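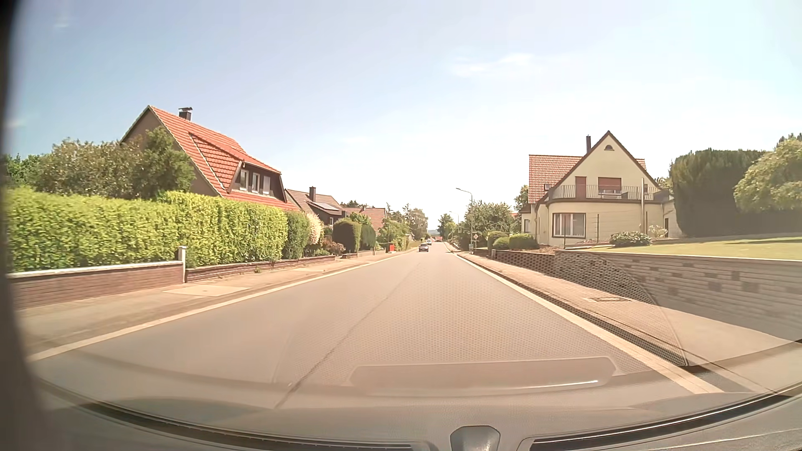
Who takes care of the seam down the middle of the road, the homeowners or the road desk?
The road desk does. Homeowners on Lanbridge are responsible for hedges, walls and anything else on their side of the sidewalk, and the road desk handles the asphalt, the edge lines and the sidewalk paving.

Lanbridge Road Desk
Ticket: Clicking noise over center seam, loose sidewalk slab
Category: Road surface / Sidewalk
Opened: March 14, 2024
Status: Closed
Priority: Normal
Contractor: Siddiqui Paving

Original report

There is a clicking sound when cars go by in front of our house. It started over the winter and you can hear it in the front bedroom with the window shut. I think it comes from the line that runs lengthwise along the middle of the road where the strips of asphalt meet. It is worst with delivery vans. Cars that stay well to one side do not make it.

The other thing is the sidewalk. One of the lighter paved slabs by the brick wall moves when you step on the corner. It makes a knock, so at first I thought it was the same noise, but the slab only does it when a person walks on it.

There is no painted center line on our road, so drivers tend to wander over the seam. I don't know if that matters.

Road desk, first reply

Thanks for the report. We have put both items on one ticket because the same crew can check them. Please tell us:
Is the noise there in dry weather as well as after rain?
Is there a utility cover anywhere near the spot?
Has anyone dug up the road or the sidewalk in the past year?

The missing center line is not a fault. Lanbridge residential roads have edge lines only.

Reporter

Dry weather and rain both. It is louder when it has been cold. The nearest cover I know of in the road itself is around the corner and I stood next to it while cars went over it. Nothing. Nobody has dug up the road that I know of. The light slabs were put in when the water connections were redone last July, and they never got the sandy color of the rest.

Road desk

Thank you, that helps. Please do not put anything in the seam yourself. We have had people use driveway filler and it has to be cut out before the proper sealant will stick.

Inspection

Crew walked the seam from the corner to the last house. Most of it is tight. There is an open stretch in front of the reporter's house where the old sealant has pulled away from one side and is standing up as a lip. A wheel presses the lip down and it snaps back, which accounts for the click. Crew pushed it down by hand with a flat bar and got the same sound.

No drop in level between the two strips of asphalt. Straightedge laid across the seam in several spots, no rocking. No sign of the base giving way.

Slab: rocks toward the wall. Lifted one corner and found the bedding sand gone on that side. No pipe leak found. Wall and coping are not affected, no cracks at the foot of the wall.

Hedge: checked because roots can lift paving. It is trimmed back behind the wall and no roots were found under the slab. No notice to homeowner needed.

Road desk

Work order raised with Siddiqui Paving for the following:
Cut out the failed sealant and clean the joint.
Reseal with the Bollby joint compound we use on the other Lanbridge roads.
Lift the loose slab, replace the bedding, relay.

The quote came in under $1,000, so it does not need separate approval.

Reporter

Will the road be closed? We have a car in the driveway that needs to get out early.

Road desk

Not closed. One side will be coned off while they work and traffic will use the other side. Driveways stay open except while the crew is directly in front of them. If you need to get out at a certain time, tell the crew when they arrive and they will leave you a gap. Please keep parked cars off the road that day, as the cutting machine needs a clear run.

Siddiqui Paving, job note, visit one

Joint cut out and blown clean. Length came to almost 300 feet, longer than the work order said, as the bond was poor past the part that had lifted and it made no sense to stop there. No change to price.

Bollby compound poured and left to set. Slab lifted, old sand dug out, new bedding tamped, slab relaid. Edges filled with sand. Cones left on the joint until the compound was firm to the touch.

Reporter

Slab is solid now, thank you. The click is gone from in front of our house but there is a new one a bit farther down, toward the lower brick wall. It is quieter, more of a tick. I walked down there and some of the new material looks high on one side.

Road desk

Reopened. Can you tell whether it happens with every car or only some?

Reporter

Only some. It depends which wheel crosses it. I would say the ones coming toward our house do it more than the ones going away.

Road desk

We asked Dedov Survey to check the levels along the joint before sending the crew back. They were already measuring another road nearby and could fit it in.

Dedov Survey, result passed to road desk

Asphalt levels are even on both sides of the joint. The compound is overfilled for a short length and has a raised edge on one side. Nothing found in the road itself that needs repair.

Siddiqui Paving, job note, visit two

Raised edge warmed and scraped flush - the rest of the joint was fine and was left alone. Ran the truck along and across it at walking speed and at normal speed. No noise from inside the cab and none from the sidewalk. Loose scrapings swept up and taken away.

Edge lines not touched on either visit, no repainting needed.

Road desk

Please listen out for it over the next week or so and let us know. We would like at least one cold morning before closing the ticket, given what you said about it being worse then.

Reporter

We had a frost and I listened at the window while people were leaving for work. No click and no tick. You can hear tires on the road but that is all. The slab has not moved either.

One question about the slab. Are you going to swap the light ones for ones that match?

Road desk

Not under this ticket. Color differences are not treated as a fault if the paving is level and firm. If the slab is ever lifted again for other work we can ask for a closer match, but we don't hold stock in the old color and it would depend on what the supplier has.

Closing note

Cause: failed sealant in lengthwise joint, lip snapping under wheels. Separate cause for slab, bedding washed out on one side.
Fix: joint cut out and resealed, raised edge scraped flush, slab relaid on new bedding.
Visits by contractor: 2
Follow-up: joint added to the list for the July walk-through. Check the end nearest the corner first, that part was not resealed and the old material there is the same age as what came out.

Other residents with the same noise

If you hear a click from the road on Lanbridge, stand on the sidewalk and see whether it comes from the middle of the road or from a cover. Do this from the sidewalk only, please do not walk out to the seam. Send us the house number nearest the sound and say which direction the cars are going. For a loose slab, put the house number and tell us which corner moves. If someone could trip on it, call the desk and we will put a cone there until the crew can come.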